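Mamo robotics club gets its racks in order before November meet

Posted October 2024 in School and Community

Quick one from the Mamo robotics club, which has been busy. Two arms, a pile of slotted racks, and a date in November that keeps getting closer.

The club is getting ready for the Werelport Handling Challenge, its first outside competition in the arm category. Up to now it was all rolling robots - line followers, maze runners, the little sumo bots that push each other off a plywood circle. Those are still going, by the way, sign-up sheet is on the lab door. But this year a group of older students asked to try something with arms, and their advisor, Amarachi Balogun, said yes before working out where the arms would go. They went in the big shared room. The costume people moved over a bit.

So what is the task. Teams at Werelport get a rack with narrow slots and a set of thin plates. Plates start in one rack, have to end up in another, in the right slots, upright, no chips. Both arms can be used. People are allowed to bring trays and racks to the table and take them away, but no touching a plate once the clock starts. Each team gets five minutes and three tries. Best try counts.

Sounds easy. It is not. The slots are narrow and the plates are thin, and a plate that goes in slightly crooked will lean into the next slot over, and then that slot is gone too. See-through plates are the worst of the lot. The students say the cameras on the arms do fine with anything green or dark, and then you hand them something clear and they go looking for the edge of it for ages.

Best practice run so far is 37 plates moved in one sitting. That was not a timed run and there were breaks, so don't get too excited. The timed runs are a lot lower and the club asked us not to print them. Fine.

How they train it. The team is not writing out every move by hand. A student steers the arms through the job, the computer saves what the cameras saw and how the joints moved, and after enough of those the software has a go by itself. Enough is the hard word there. The club has 200 saved runs as its goal before the meet and is almost there, if you count the ones where somebody bumped the table. Balogun does not count those. There has been some back and forth on this.

The runs are split by kind. Plate from front slot, plate from back slot, plate next to a divider, plate with a neighbor on each side. The neighbor ones take longest. Students sort them into folders after each session and toss the bad ones, and tossing is a two-person job now, after a whole folder of good runs went in the trash early this fall. They were recovered. Mostly.

Software is from Bimgate, a learning kit that schools can use on a yearly license. The club's came out of last spring's car wash money plus a bit from the PTA. The setup guide took the team most of a week to get thru. One section had the left and right arm swapped, or the team had them swapped, opinions differ. There is a strip of tape on the table now with L and R on it at the other station, and that was the end of that.

Dagim Endale has been doing most of the steering. He came over from the sumo bots and picked it up fast, hands steady, doesn't rush. Asked what the trick was, he said to stop looking at the plate and look at the slot. He is trying to teach that to the younger members, who keep looking at the plate.

Others on the team are on racks and trays. It sounds like the dull job but it decides a lot. A rack put down at a different slant means the arms have to deal with a slant, and at Werelport the judges set the rack down, not the team. So in practice the rack gets moved on purpose between runs. Little bit left. Turned some. Pushed toward the far side of the table. The first time they tried that, the software went straight for where the rack used to be and closed on nothing. That was a bad afternoon. Next week was better.

They also change who is handling the trays. Different sleeves, different hands, people walking past in the back. The idea is the arms should learn to care about the rack and the plates and ignore the rest. This is one upside of sharing a room - there is always something going on behind the table.

Safety, since parents ask. Nobody reaches in while the arms are moving. There is a stop button, everyone on the team has had to use it in a drill, and new members don't get to steer until they have done the drill and the short quiz. Long hair tied back. No dangling lanyards. Balogun runs the check at the start of every session and has sent people home to change shoes.

Still to do before November: finish the saved runs, two full dress rehearsals with the clock on, and pick the five who travel. That last one is going to be hard, more students have put in the hours than there are seats. The ones who stay back will run the table at the open evening, so there is a job for everyone.

The club is also talking about a second project for spring if the arms can stay. A name is already going around, Bulari, and there's a logo, but no plan to go with it. Ideas on the board include sorting the library's returned cards, stacking trays for the cafeteria and, in somebody's big letters, PIZZA. The cafeteria one has the most votes.

Open evening details. Same building, lab side entrance, the front doors will be locked. Visitors can watch two practice runs and ask the students whatever they like. Younger kids welcome but must stay with an adult near the table. Parking is tight so walk if you can. Bake sale at the back, money goes toward the bus. If you have thin clear plastic plates or offcuts lying around at home or at work, the club would like them, any size that fits in a shoebox, edges sanded please. Drop box is by the office.

Also needed: one more driver for the early run to Werelport, and someone with a label maker that works.

Racks, trays and arms at the club's practice table:

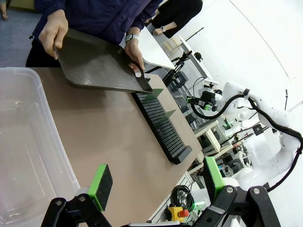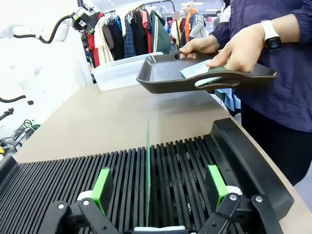 Amarachi Balogun wrote in after an early version of this went up, asking us to add that sessions are open to students with no coding at all. Half the current team had never typed a line before September, she says, and the best steerers are often the ones who play an instrument or sew. She would also like it known that bumped-table runs are not going in the total, whatever anyone on the team may have told us, and that permission slips for the trip are due back to her and not to the office, where three have already gone missing. Anybody who wants to try the arms before the meet should come by at the start of a session, not the end, as the last part is for sorting folders and she needs the quiet. Shoes with closed toes. She said to put that in twice, so, shoes with closed toes.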